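Leltstead Wetland Working Group
Minutes of meeting held 3 March 2025

Present: 11 members. Apologies were received from the Grasso landholder representative. A quorum was declared.

1. Minutes of the previous meeting
The January minutes were accepted with one correction. Under item 4, "inflow" should read "outflow" in both places.

2. Water levels and salinity
The chair of the monitoring subgroup tabled the summer gauge readings. Water at the Madum gauge stayed below the target band for most of January and recovered after the upstream release. Salinity in the eastern cells remains higher than in the western cells. The subgroup attributes this to the poor seal on the culvert gate at the Zernville end, where tidal water is entering on spring tides.
The gate was inspected at low water. The hinge pins are worn and the lower seal has lifted along part of its length. Two options were discussed: replace the seal only, or remove the gate and refurbish it in full. The second would need the cells drawn down and could not begin until the shorebirds have left.
Resolved: replace the seal now and seek a quote for full refurbishment.

3. Vegetation
Spraying of spiny rush on the Grasso levee is 80 per cent complete. The remaining section is too soft for the vehicle and will be treated by knapsack. Regrowth was noted on the section treated first. Members asked that the follow-up spray be recorded separately in the log so that the cost of re-treatment can be tracked.
Samphire cover in the Madum transects is stable. Two transect pegs were missing and have been reset from the survey coordinates – the revised positions are to be marked on the master plan.

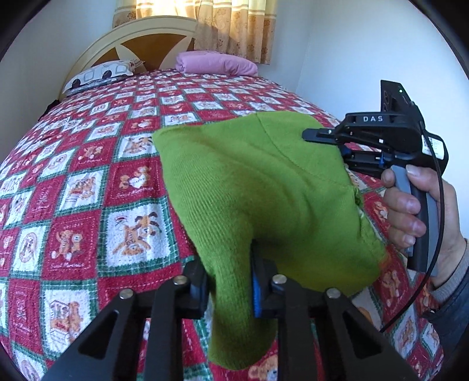
The question of grazing on the upper margin was raised again. The current agreement allows cattle on the dry side of the fence only. Tracks were found inside the fence at the northern corner, and the bottom wire is down between two posts. The group will write to the adjoining lessee and ask for the wire to be restrained.

4. Waterbird counts
Counts were completed at 3 of the 4 sites. The Leltstead lagoon was not counted owing to poor visibility. It was agreed that a missed site be entered as "no count" and not as zero, as the zero entries in older sheets have distorted the site averages.

5. Access track
The low section of the Zernville track remains closed to vehicles. Gravel is on order. Walkers may continue to use the levee path, and the sign at the turnoff is to be amended to say so.

6. Correspondence
In: council, regarding the renewal of the works permit. The form must be returned within 14 days.
Out: letter to the drainage board requesting gate operation records.

7. Other business
The spare salinity probe is reading high and will be sent for calibration. Until it is returned, all readings are to be taken with the main probe – the probe number must be entered on each sheet.

Actions
Order culvert seal and request refurbishment quote – works subgroup
Update master plan with peg positions – monitoring subgroup
Letter to lessee regarding fence – secretary
Return permit form to council – secretary

Meeting closed. Next meeting to be advised by email.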